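I've worked at the Teltow plant for eleven years now, most of them on the packing side, and when people ask me what the robots have done to the place I never have a short answer. My sister asked again at dinner on Sunday and got the long one, poor thing, so you may as well have it too.

When I started, the four of us on my bench filled 600 boxes a shift by hand, and you went home with your shoulders up around your ears. Then the arms came in on lines 2 and 3, and a lot of us were scared, me included. Two people I liked very much took jobs over at Stillitz before anything had even changed.
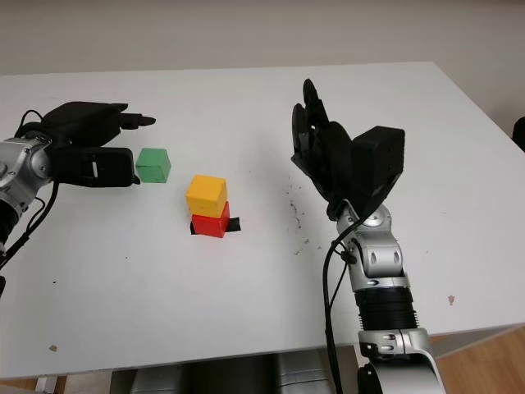
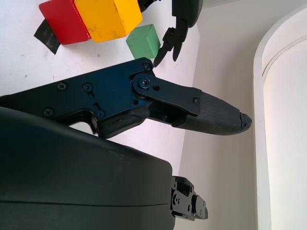 My own job didn't go away, but it did turn into something I still find hard to explain at parties. I used to pack, and now I mostly teach and check and tidy up after. A good part of my week goes on little wooden blocks like these, red, yellow and green, with a bit of black tape stuck on the white table, and I've grown oddly fond of them, chipped paint and all. Olumide Abubakar, who trained me, says I talk to the yellow one (I do, a little).

What I miss is the chatter. Four people at a bench will talk about anything, and now there's one of me and I eat lunch early just to catch the others. On the other hand my shoulders are fine, and I got a raise in April that I'd never have seen on the old bench. They want two more of us trained up next, and I've put in a word for Okia from nights.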